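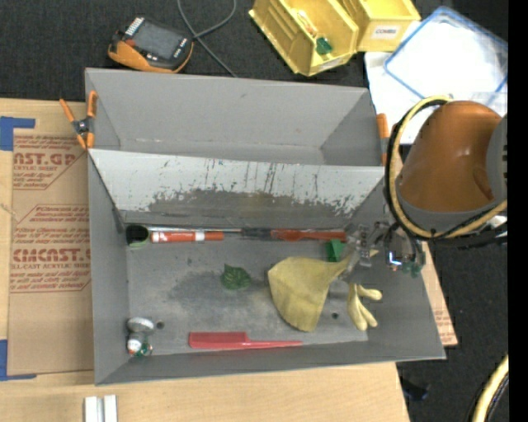

Why did the last batch of dumpling skins go leathery in the fryer?
Too much water in the dough and too long a rest with the lid off, so the tops dried out while the middles stayed sticky.

12/26/21, test kitchen notes

Right, so after yesterday's eating I had no business frying anything, but the cabbage was going to go over if I left it. Andor Dobos wants the Lidov dumplings on the March menu and we still don't have a skin I'd put my name to. (Andor Halász says the old one was fine. It was not fine!)

Dough today: 100 g flour, 40 g hot water, pinch of salt, a teaspoon of lard. Felt far too dry for the first few minutes and I nearly added more — glad I didn't, it came together after a rest under a bowl. Rolled it thinner than last time, thin enough to see my fingers through. 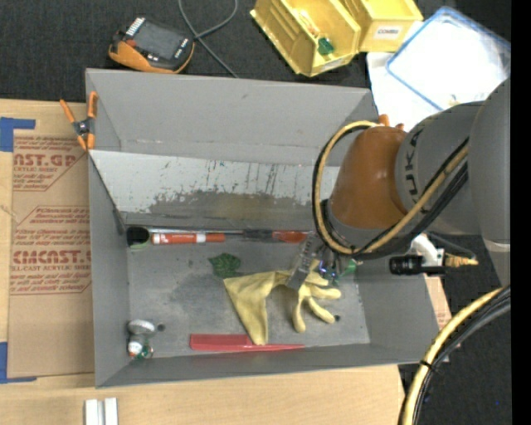 Yellow glove and green cloth in the metal bin, KUKA arm reaching in.

Filling was cabbage, leek and the smoked cheese from Masilela. Squeezed the cabbage hard and got a shocking amount of water out of it. The whole tray came to 855 g before frying. Pepper is still too shy, double it.

Fried 11 in the small pot. Blisters all over, lovely crackle, and they were still crisp when I came back from washing up! Two opened at the seam, both ones I'd overfilled because I'm greedy. The Kitel oil smells a bit grassy when it gets hot and I'm not sure I like it with the cheese. Halász, if you're reading this, try a few in the Sullham oil before you finish the bottle.

Next time: same dough, more pepper, less filling, pinch the ends twice. The rest of the tray is in the freezer, bottom drawer, please don't eat them before I've tried frying from frozen.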